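Right gripper stops above the table and will not close (sim)

Gralus forum > Simulation > Faults

eskil_v
Hello all. I have a fault which I cannot explain. My two-arm robot must pick up objects from the table in a living room world. The right arm goes down, the gripper stops just above the table, and then nothing. No error in the log, only "waiting for contact". After 26 seconds the task ends by timeout.

In April I ran the same task on version 10 and it was fine. Now I have version 26 and it fails every time the target is the dark round thing with the reddish-brown rim. The book next to it is picked without problem.
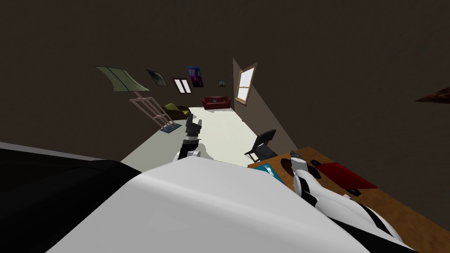
I already tried to make the approach slower and to lower the contact limit. It made no change. The left arm has no task in this run, so I do not think the arms disturb each other.

zdogbe
Check the collision shape of the object. In my world a bowl had a shape taller than the bowl you could see, and the planner stopped early for this reason.

eskil_v
Thank you. I turned on the shape view and it fits well, maybe one millimeter too much.

Nisbet_S
I don't agree that it is the object. Version 26 changed the default for the wrist force filter. It now waits for a steady signal, and on a thin target you never get one. Set it back to the old value and try again.

zdogbe
But then the book would fail too. It is also flat.

Nisbet_S
The book is wider. Not the same case.

eskil_v
I tried the old filter value. Out of 37 runs, 26 are good now. Better, but the others still stop at the same height.

edem.l
Please be careful with that old value if you will move this to a real arm. Ours pushed into the bench with it and we had to replace a finger. The filter was changed for safety.

eskil_v
I understand. For now it stays in simulation only. I will send the log to Gralus support this evening and write their answer in this thread.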